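This site uses cookies. OK | Read more

Kumum Lending Room: Frequently Asked Questions

Print | E-mail

Same questions keep coming in at the desk, so answers all in one place. If yours isn't covered, write to us. Replies a bit slow this month, sorry.

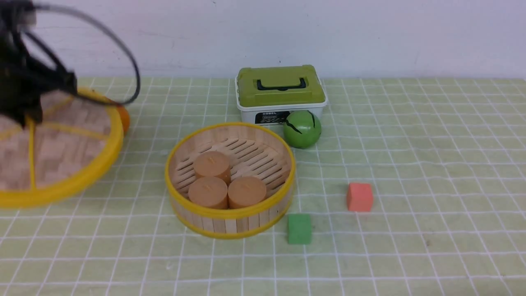 CIMOLGATE, May. Updated for the move to Lecomte Street. Old opening times on the old flyers are wrong, please bin them.

What is the Lending Room?

A library, minus the books. You join, you borrow a thing, you use it, you bring it back. Drills, cake tins, tents, a carpet cleaner, folding chairs, steamers, jigsaws (both kinds). More than 272 items on the shelves now. Full list is in the binder by the door and on the catalog page.

Who can join?

Anyone over 18 with an address in Cimolgate or Drurkness. Drurkness people used to need a letter. No letter now. Bring something with your name and address on it: a bill, a lease, bank statement, whatever. Phone screen is fine if we can read it.

What does it cost?

$19 a year per household. Everyone at the address can borrow on the one card. A few big items have a small day fee on top (carpet cleaner, tile saw, the large tent). It's marked in the catalog. Cash or card, no checks please.

Can't afford it right now. Can I still join?

Yes. Ask at the desk or e-mail, say "reduced membership", that's all. No forms, no proof.

How many things can I have at once?

Four. A set counts as one, so a box of glasses is one item and so is a drill with its bits. Folding chairs go out in stacks and a stack is one item too.

How long can I keep them?

Seven days. Renew once online or by e-mail if there's no one waiting. Party stuff (chairs, trestles, punch bowls, bunting) can't be renewed from graduation season through the end of summer, too much demand.

Can I reserve?

Yes, up to a month ahead, through your account. Reservations are held until closing on the pickup day, then they go back on the shelf. If you're running late, call. We'll hold it.

I brought it back late. What happens?

A reminder e-mail first. Then a dollar a day, same for everything, big or small. Your card stops working until it's paid off. If something came up, hospital, broken-down car, tell us and we'll sort it out.

It broke while I had it. Do I pay?

Usually not. Things wear out. Put a note in the box saying what happened and what it was doing before it quit. Please don't try to repair power tools yourself and don't tape up cords. Lost things or things left out in the rain, we ask for the replacement price, less something for age.

Do I have to clean things?

Yes!! Most of our complaints are about this. Kitchen items: hand wash, dry all the way, pack them back in their own box. Bamboo goes nowhere near a dishwasher, no soap soak either. Hot water, a brush, then air dry overnight before you put a lid on. Damp bamboo in a closed box goes moldy and then we have to throw it out. Garden tools: knock the mud off, wipe the blades. Tents: dry them at home even if it takes up your whole living room. Carpet cleaner: empty BOTH tanks.

Cleaning charge is $4, and it goes on your account if we have to do it for you.

Is there anything for kids?

A shelf of it. Board games, building blocks, play mats, a balance bike, a travel crib. Small parts are listed on the lid of each box so check them off before you bring it back.

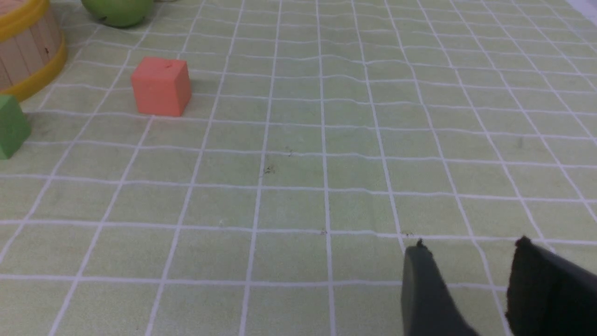 Under-threes, have a look at the age label before borrowing, we go by what the maker printed. Car seats we don't lend or accept at all. Same with bike helmets. No way for us to tell if they've been in a crash.

Can I get shown how to use something?

Please do ask. Quick run-through at the desk for anything with a motor, takes a few minutes. The tile saw and the chainsaw sharpener need a sign-off the first time. Florian Royer does those, late afternoons mostly, so e-mail first and ask when he's in. Manuals are in a pocket in the box or scanned on the catalog page.

Can I donate things?

Yes but ask before you carry it in. Storage is tight at the new place. What we'd love: stepladders, a decent sewing machine, big stockpots, camping stoves, a projector. What we can't take: mattresses, tube TVs, anything with a cut plug, exercise machines (have two, they never go out). Donated things become ours and we may sell on what we dont need, money goes to repairs.

When are you open?

Afternoons from 3 pm, closing at 7 pm, and the morning session for returns only. Days are on the door and the calendar page. Closed on public holidays. Please dont leave returns on the step outside hours, a pressure washer walked off that way in the spring.

Is there parking?

Two loading spaces in front, ten minutes max. Street parking round the corner is metered until 6 pm. The ramp is on the left side of the building and the bell is at the bottom of it.

How do I cancel?

Bring everything back, then e-mail us with "cancel" and your card number. We don't refund part years. Your details come off the system at the end of the month.

Do you lend to schools and clubs?

Yes, group card, ask for the sheet. Same rules, more items at once, and one named person signs for all of it. Book well ahead for anything in summer.

Contact | Catalog | Membership rules
© Kumum Lending Room, Lecomte Street, Cimolgate
Back to top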